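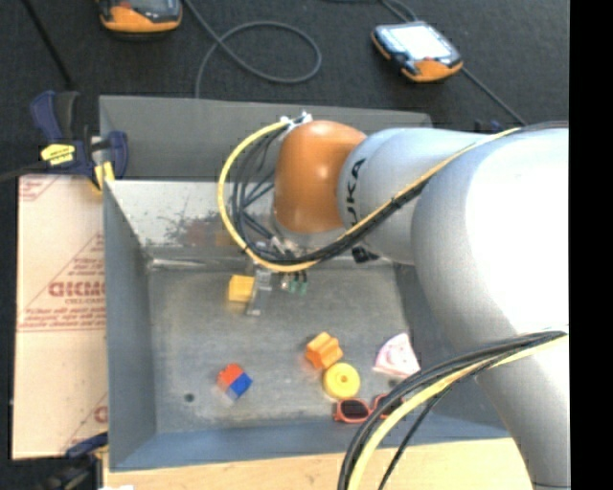

# Support Writer, Licensing and Seats (part-time, remote)

Wunel is hiring a person to rewrite the help pages for Stulex, our license manager for shared design software. There are 262 of these pages. Eleven of them explain how to add a seat, and they disagree.

If you have ever followed a set of instructions that told you to click a button that was retired two versions ago, you have some idea of the work. If you have ever written in to complain about it, please mention that in your application. It will count in your favor, and we may even have your ticket.

## What Stulex does

A company buys a block of seats. Its people sign in, borrow a seat, do their work, and give the seat back. The last step is where most of our mail comes from. Seats get borrowed by laptops that go into drawers. Seats get borrowed by people who then change jobs. One customer had 63 seats checked out to an account named "test2," and they wanted to know who test2 was. So did we.

The admin panel can sort out nearly all of this. An admin can release a seat, set a time limit, move seats between teams, and pull a report showing who had what and when. The trouble is that the page describing the report is filed under "Getting Started," and the page called "Reports" is a short essay on time zones.

## What you would do

- Read the existing help pages, all of them, including the one titled "Misc (old) (keep)."
- Work out which pages are true. You will have a test account with admin rights and permission to break things in it.
- Merge, rewrite, or delete. We expect the final count to be a lot lower than 262, and you will not be paid by the page in either direction.
- Retake the screenshots. Most of them show a blue sidebar. The sidebar has been gray for a while now.
- Sit in on the support inbox two afternoons a month and answer tickets yourself. This is the quickest way to find out which pages people can't follow.
- Write the release notes for Lumik, our small desktop helper, which customers install so that seats get returned when they close the lid. Past release notes for Lumik include "fixes" and "more fixes." You may aim higher.

## What you would not do

You won't be asked to write blog posts, social posts, or anything with the word "journey" in it. You won't be on call. The chat bot is somebody else's problem, though it reads your pages and repeats them with great confidence, so you may come to feel responsible for it.

## Who we're looking for

Someone who writes short, plain instructions in the order a person would carry them out. If step 4 only works when you've already turned something on in settings, that should be step 1, and it bothers you when it's step 9.

You should have written help pages, manuals, or something close to it before. We're relaxed about what for. Parking permits, library systems, sewing machine firmware, and tax forms have all produced good writers. You don't need to code, but you should be able to look at a CSV export without leaving the room. A little Markdown is handy and takes an afternoon to learn.

It would help if you have been the unlucky person in an office who looks after the software licenses. Most of our readers are that person. They usually got the job by standing nearest to the printer, and they read our pages with a coworker breathing behind them.

You'll need to be comfortable asking engineers the same question twice. They are kind people. They also believe the product explains itself.

## Tools

Pages live in Čierny, our in-house editor. Čierny saves every draft, which is good, and shows you every draft, which takes some getting used to. Its search finds exact matches only, so "license" and "licenses" are strangers to each other. A replacement has been on the roadmap long enough that we've stopped mentioning it in interviews, and have put it in the ad instead.

We supply a laptop and a second screen. You supply a chair you like.

## Hours and pay

The job is 63 hours a month, spread however you want apart from the two inbox afternoons and a call at 10 a.m. Eastern once every other week. The call is meant to last half an hour and generally does.

Pay is hourly, and the rate is printed on the first page of the application form, before you fill in anything at all. Everyone in this role gets the same rate. The contract starts in December and runs for 11 months, with paid time off included. We'd like to extend it if there are any pages left.

You can live anywhere in the United States. We can't hire elsewhere for this one, for payroll reasons that have a help page of their own.

## How to apply

1. Fill in the application form on the Wunel careers page. It has six boxes. The one marked "Fax" is optional.
2. Attach one piece of instructional writing, two pages at most. It can be about anything, as long as a stranger could follow it.
3. Rewrite the paragraph below in 159 words or fewer. Lists are fine.

> In the event that a seat which has been allocated is no longer required by the user to whom it was allocated, the administrator may, provided that the Release option has been enabled (see Settings), navigate to the seat in question and perform a release, following which the seat will be returned to the pool, unless it was allocated from a team pool, in which case it will be returned to the team pool. Note that the user should save their work first.

That is a live page. It was viewed this morning, we assume with feeling.

Please don't send a cover letter. If there's something we ought to know that the form doesn't ask, put it in the Fax box.

## What happens next

Two of us read every application, and everyone gets an answer, including the people we turn down. If your sample and rewrite look right, we'll set up one video call of 45 minutes. We'll talk through your rewrite, show you a bad page, and ask what you'd do with it. There's no second test and no panel.

People we'd like to hire then get a paid trial day on a real page, at the same hourly rate. You keep the money whatever happens, and if the page is good, we publish it.

Questions about the role can go through the contact form on the careers page. Choose "Jobs" from the menu. "Other" goes to the same inbox as test2.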